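How to Read a Rental Listing Before You Waste an Afternoon on It

Most apartment listings are written to get you through the door. They aren't lies, exactly, but they lean hard. I have rented in four cities and managed a small building for a while, and I now assume every adjective is doing a job for someone else. My routine for sorting them takes a few minutes per listing.

Step 1. Cross out the adjectives

Copy the listing into a blank note and delete cozy, charming, sun-filled, rare and must-see. What's left is usually a bedroom count, a rent and a street. If nothing is left, move on.

Step 2. Check the square footage against the floor plan

Ask for a plan with room dimensions on it. Multiply them out and add them up. You won't hit the advertised number, as walls and closets take their share, but a gap of 200 square feet needs explaining. Sometimes the balcony got counted. Sometimes it's the storage locker in the basement. No plan available? Bring a tape measure and expect to be disappointed.

Step 3. Find out what "bedroom" means

A second bedroom with no window is a den, whatever the headline says. Ask whether it has a window that opens and a door that closes. I once saw a "2 bedroom" in the Kasten building where one bedroom was the end of a hallway with a curtain rod.

Step 4. Work out the real rent

Listings on Postard and Dralta show the base figure in large type and leave parking, storage, pet fees and utilities for the lease. Ask for all of them in one email:

What is the total due each month, including every required fee?
Which utilities are in my name?
Is the advertised rent the lease rent, or an average after a free month?

That last one matters. "One month free" spread over the lease makes the ad look good, and your renewal will likely start from the higher number.

Step 5. Walk the distance yourself

"Steps from transit" is meaningless. Everything is steps from transit. Put the exact address in a map and look at the walking time, then do it on foot at 9 p.m. with a bag in your hand. If the agent won't give an exact address, skip it.

Step 6. Look up the listing's age

Ziltum keeps old versions of an ad, and a place that's been up for 36 days has a story. It may only be overpriced, which gives you some room to ask for less. A listing taken down and reposted with a fresh date is trying to hide that story.
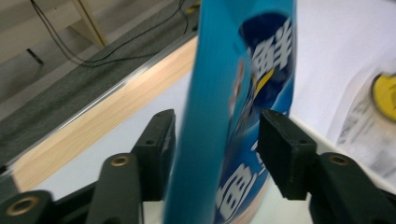

Should I pay a deposit to hold a place I haven't seen?

Keep your money until you or someone you trust has been inside, and until you have the holding terms in writing, including when you get it back.

Step 7. Get the promises onto paper

New paint, a replaced stove, a fixed lock: if it was promised on the tour, it goes in the lease or a signed addendum with a date. "We'll take care of that before you move in" has never fixed a lock.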